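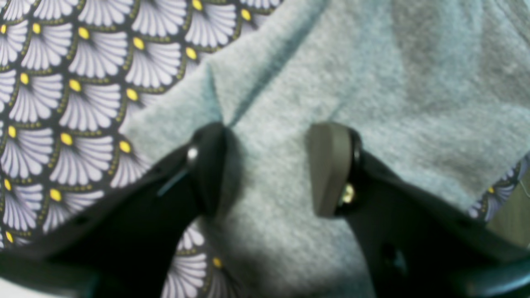
Mantas de forro polar: lo que la etiqueta no cuenta

Cada invierno llegan a esta redacción las mismas notas de prensa sobre mantas. Prometen «calidez de nube», «tacto de cordero» y otras zoologías, y casi todas hablan de lo mismo: forro polar, es decir, poliéster cepillado. No tengo nada contra el poliéster, duermo con él. Lo que me cansa es que se venda como si lo hubieran esquilado al amanecer.

La novedad de esta temporada es el gramaje. Vondalent anuncia la suya con un 900 impreso en grande en la faja de cartón, sin unidad al lado. ¿Gramos por metro cuadrado? ¿Gramos la manta entera? Escribí para preguntarlo y me contestaron con un catálogo en PDF. Puse la manta en la báscula de la cocina, doblada en cuatro, y marcó 748. Puede que mi báscula no sea de laboratorio – tiene sus años y ha pesado mucha harina –, pero tanto no se equivoca.

Agnes Yule, que lleva la sección de costura de este boletín y ha cortado más forro polar del que quisiera, es menos severa que yo. Según ella, el peso importa poco si el pelo está bien cepillado por las dos caras, y lo que conviene mirar es el canto: si el remate es un simple corte, la manta acabará ondulándose. Me lo creo a medias. Tengo una de Wudach rematada a corte que lleva tres inviernos plana como el primer día, y otra con un ribete precioso que soltó pelusa hasta junio.

De la pelusa, por cierto, sí conviene hablar. El gris claro disimula bastante en el sofá, pero sobre una tela oscura se ve todo. Si debajo va un estampado de fondo casi negro, como esos abanicos en filas, de aire japonés, con varillas color lavanda y un puntito amarillo en la base, prepárense para pasar el rodillo. La combinación es bonita, no lo discuto: el gris liso descansa la vista y el dibujo asoma por donde la manta se retira. Otra cosa es mantenerla limpia.

Para quitar esa pelusa se vende de todo. El cepillo de Skillel funciona más o menos como un guante de fregar húmedo, y el guante ya lo tienen en casa. El fabricante habla de 1000 pasadas sin desgaste; no las he contado ni pienso hacerlo. Tampoco he notado que el vinagre en el aclarado sirva para gran cosa, aunque cada vez que lo digo recibo cartas.

El lavado, en cambio, admite poca discusión. Agua fría o templada, del revés, sin suavizante y sin toallas en el mismo tambor. La secadora, si la etiqueta la permite, a baja temperatura. La plancha, jamás: el pelo se aplasta y queda un brillo que no se va. Las arrugas de haberla tenido doblada en el armario se marchan casi siempre solas si se deja extendida un par de días, y si queda alguna, con sacudirla en el balcón suele bastar.

La manta de Palamarchuk, que varios lectores me habían recomendado, no he podido probarla. Pedí 2 y en la tienda me dijeron que volviera en enero, cuando estén rebajadas. Volveré, y con la báscula.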